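Buckwheat, and why I keep a jar of it by the stove

Feb 5, 2020

I've been meaning to write about buckwheat for ages, and this morning I had a pot of it for breakfast, so I guess today is the day. First off, it isn't wheat! The name throws everybody. It's a seed from a plant that's related to rhubarb, and there's no gluten in it, so my sister-in-law can eat it at our house without reading every label in the pantry first.

I came to it pretty late. When we lived on Prillard Street our neighbor Maksym Holovko used to bring over a covered bowl whenever one of us was sick, and it was always the same thing: toasted buckwheat with fried onions and a scary amount of butter. I thought it tasted like the inside of a barn the first time (sorry, Maksym). By the third bowl I was asking him where he bought it. He sent me to the Tkachenko store, where they sell it in big paper bags — get the brown kind that's already toasted, not the pale green kind, which cooks up mushy and is better for sprouting.

What I like best is how quick it is. One cup of buckwheat, two cups of water, a good pinch of salt. Bring it up to a boil, put the lid on, turn it way down and leave it alone for fifteen minutes. Don't stir it. I stirred it for years and wondered why mine came out like paste and Maksym's was all separate and fluffy. Then take it off the heat and let it sit another 4 or 5 minutes with the lid still on. I wrap the pot in a dish towel the way he does, and I couldn't tell you if that does anything but I'm not about to stop now.

For supper I like it with something sweet next to it, because the toasty flavor can be a bit much by itself. Roasted squash is nice, or beets if you don't mind pink fingers. Mostly, though, it's carrots at our house, cut in fat chunks and roasted until the edges go dark.

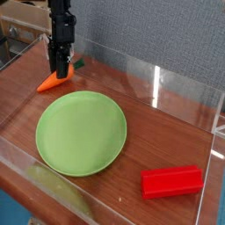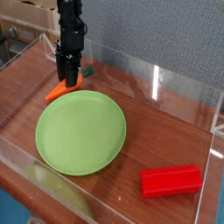

Toy carrot and a light green plate, both photos.

Leftovers keep well in the fridge for a few days. I fry them in a little oil the next morning and put an egg on top, or I warm them up with milk and honey if I want something more like oatmeal. My friend Afonso Cardoso puts cold buckwheat in his salads with parsley and lemon, and he brought a huge bowl of that to the Prindden picnic last June. I went back for seconds and then, well, thirds. I've asked him for the dressing and he keeps saying he just pours until it looks right, so that's no help to any of us.

It does have a decent amount of protein and fiber, and it keeps me full until lunch, which oatmeal never did. The flour is good in pancakes too. Use half regular flour the first time you try it or they'll turn out heavy (mine sure did).

Next time I'll write up the onion part properly, with real amounts. I need to make it once more with a measuring spoon in my hand and see how much butter goes in there.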